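Onbridge succession planning kit, reviewed by Ursina Hofstetter

My brother and I run a small firm that our father started, with 14 employees. For two years we spoke about who will lead it next, and we wrote nothing down. In April we bought the Onbridge kit: a workbook of 80 pages and a set of 32 question cards.

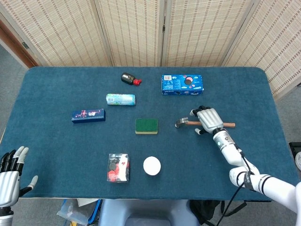

Does it replace a lawyer? The kit prepares the talks inside the family, but the share transfer and the taxes still need a professional.

The cards are the best part. Each person answers alone first, and then you compare. My brother wished to step back much earlier than I had thought – this was a surprise for me. The chapter on pay for relatives is also clear and fair.
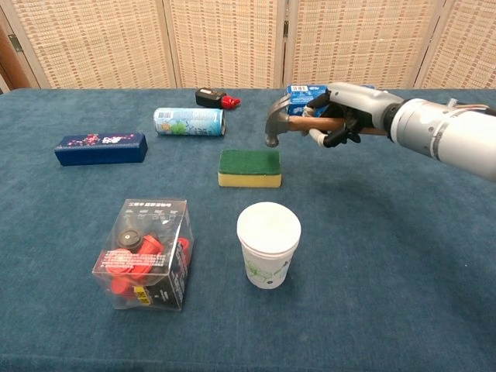 Less good is the chapter on valuation. It is short, and it supposes that all owners work in the company. Our cousin Svenja owns shares but works elsewhere, so we had to make our own page for her.

I would buy it again, but I would skip the valuation part.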